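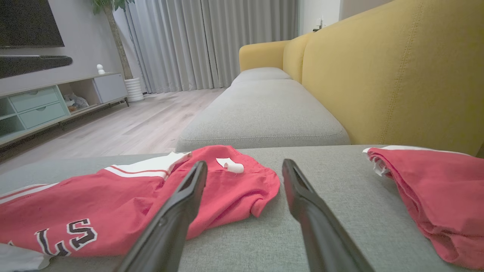 Bienvenido Mercado wants to know if you have to be any good to join, and no, you really don't!

14 comments · 3 shares

I'm putting together a Sunday-league kind of team in Susstead (over 30s, mixed, pretty slow) and I need players before the season opens in July. We've got 3 spots left, plus a goalie spot if you're brave. I played my first game on the Prisalley field in 1981 and my knees remember every minute of it, so please don't worry about keeping up with me.

Dues are $100 for the season, and that covers the field, the refs and a shirt. Bring your own shin guards. Practice is evenings on the grass behind Strachan Road, and we usually get tacos after (you buy your own, sorry).

Want in? Leave your name and shirt size in the comments by 7th March, or drop a note at 332 Cetel Street. I'll call you back, probably while I'm making dinner.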